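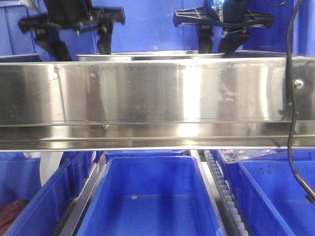 Figure 4. Both grippers at the steel tray, blue bins below the channel.

4. Setting up perception and motion in Flunda

Okay, the hardware is bolted down, the arms move when you tell them to, and you've done the network part in section 3. Now we get to the software, my favorite bit! I wrote this section after setting up the same kind of cell with two different camera mounts, so where I sound a little too sure of myself, it's probably because I got it wrong the first time.

You'll need Flunda running on the control PC and Lokach (the planner) installed next to it. Keep both windows open. You'll be hopping between them a lot.

4.1 Mask the shiny stuff

Polished steel is rough on depth cameras. The channel throws back bright vertical bands, and Flunda happily reads those as little walls floating in space. So we mask first and calibrate later.

1. Open Perception > Regions and grab a fresh view with both arms parked.
2. Draw a region over the front face of the channel. Take in the lower ledge too, it's just as bad.
3. Set the region type to Known Surface. (Don't pick Ignore! Ignore means the planner thinks there's nothing there, and it will try to drive a finger straight through the steel.)
4. Draw a second region over the tray, following the rim as closely as you can, and set it to Work Surface.
5. Click Save Regions. The title bar star goes away when it's really saved.

Note: If you still get specks along the rim, raise Min Cluster to 200 points. I've gone higher and started losing small parts.

4.2 Name your bins

The color filter is set up for blue bins out of the box, which is great for finding bins and not so great for telling them apart. When you have blue behind blue, Flunda tends to join them into one giant bin.

1. Go to Perception > Containers and click Find All.
2. Click each outline and give it a name. I go with position names like center and right – names based on contents go stale fast.
3. Where two bins got merged, pick Split and draw a line along the nearer rim.
4. For a bin that sits at an angle, turn on Follow Rim. Otherwise you get a square box around a tilted bin and your drops land on the edge.

4.3 Tell the planner about the cables

Caution: Lokach doesn't know about cables unless you add them. A cable hanging in front of the channel is invisible to the planner, and a snag at full speed can pull a connector right out.

1. In Lokach, open World > Soft Obstacles and choose Add Hanging Line.
2. Click the top of the cable, then a few spots on the way down, then the lowest point you can see.
3. Set the clearance to 40 mm. Go bigger if the cable swings when the arms move.

4.4 First dry run

1. Set the speed limit to 2 percent. Yes, it's painfully slow. Leave it there.
2. Keep a hand on the stop button and press Run > Hover Test. Each gripper should come down over the tray and hold above the rim.
3. Watch the fingertips, both pairs. If one side stops lower than the other, go back to section 3 and redo the tool offset for that arm.
4. Set Arm Spacing to Strict and run the test again with both arms moving together.

If Lokach gives up with "no path found", raise Planning Timeout to 2,000 ms before you start moving things around. Svetozár Malý pointed this one out to me after I'd spent an afternoon shifting bins for no reason, and it's now the first thing I try.

When the hover test passes, save the whole cell under File > Save Cell As and go on to section 5, where we teach the first pick.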